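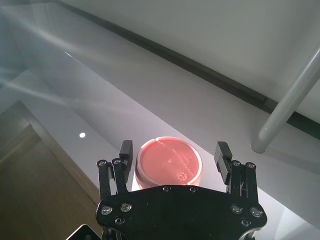 Salmon pink, white rim

Pink plastic cups – please tell me I'm not the only one!
Started by tumblerfan_analyn, June 22, 2018

tumblerfan_analyn
Posts: 695
OK so I have gone completely over to pink for summer and I need to talk about it with people who will understand. After years of clear glasses (and all the broken ones that go with having kids and a tile patio) I got a set of eight Doltorum cups and I love them. Smooth sides, no pattern, no handle, wider at the mouth than at the base, so they go inside each other and take up hardly any shelf.
What I really want to talk about is the color. In the store I would have told you it was plain pink. At home it's all over the place – pale pink where the light lands on the side, then a much deeper salmon when you look down into the mouth. I keep picking one up just to turn it around!
Questions: does anybody have the same ones, do they go cloudy in the dishwasher, and what color napkins would you put with them?

porch_and_pitcher
Posts: 400
Yes!! We have had the green ones from the same line since my daughter was in kindergarten and they still look great. Top rack only. We put one on the bottom rack once and it came out oval.
Napkins: navy. Don't even think about it, just go navy.

bence_s
Posts: 58
I'm going to be the grump. I like the shape fine, but that's coral, and coral is hard to live with. It fights with everything else on a table. I had coral melamine plates from Plasinach and gave the whole stack to my sister after one summer.
Also, plastic cups hold on to smells. Put iced coffee in one and your lemonade will taste like coffee until August.

tumblerfan_analyn
Coral?! Bence, no. I went and looked again by the window to be fair to you. The outside is a light salmon pink, I'll give you salmon. But then you tip it over on its side and look in, and it goes properly red in there.
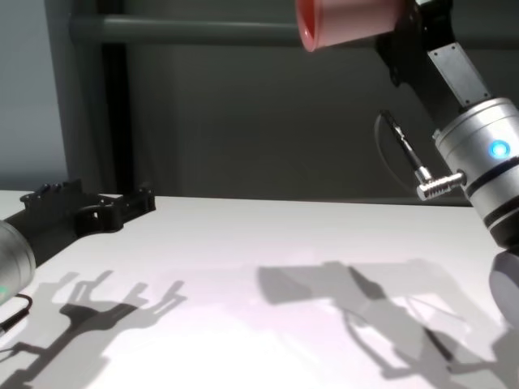 I had the paint strip from our bathroom out too, the one that runs from shell to brick, and the outside lands two squares up from the inside. Coral isn't even on that strip! So I'm calling it salmon and you can have coral for your plates.
On the smell thing, I do believe you. Only water and lemonade have been in mine so far. Has anyone tried baking soda?

marta_silina
Posts: 112
Baking soda and warm water overnight works for coffee. It doesn't do much for tomato juice, and tomato will tint a light cup too, though I guess on yours it would hardly show :)
I'm with Analyn on the color. We did our whole midsummer table in it one year with white dishes and big bunches of daisies and it was gorgeous. I'd skip the navy though. Too Fourth of July. Pale gray, or a soft yellow if you're feeling brave.

porch_and_pitcher
Pale gray napkins at a cookout! With ribs! Marta, you're braver than I am.

marta_silina
They go in the wash like any other napkin. And I didn't say anything about ribs.

bence_s
Fine, salmon. It still depends what you put it next to. On a white table it's going to look like a toy. Against something dark it might have a chance. I'm saying this as a person who owns one dark green tablecloth and uses it for everything.

tumblerfan_analyn
OK you are going to be so annoyed that I agree with you about the dark. It looks wonderful against a dark wall – softer and brighter at the same time, if that makes sense?

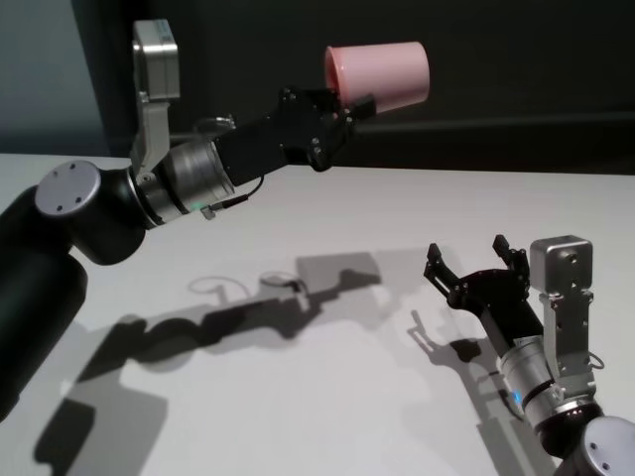
Pink cup, nearly black wall

I'm not giving up the white table though. I think it looks fresh and I don't mind a bit of toy! But now I want a charcoal runner down the middle, and that's my weekend gone.

bence_s
Charcoal runner is the first thing in this thread I would buy myself. The Stunus linen one is decent, wash it before you cut or hem anything. Mine shrank by a hand's width.

porch_and_pitcher
Wait, so we're doing charcoal and not navy? I already told my mother-in-law navy.

tumblerfan_analyn
Navy for your green ones, charcoal for my pink ones, everyone gets to be right! Next question is the pitcher. Clear, or do I try to match? Eight matching cups and a pitcher might be a lot of pink even for me.

marta_silina
Clear, with lemon slices in it. Save the pink for the cups.

bence_s
Clear. Glass, please.

porch_and_pitcher
Match it! Go all the way!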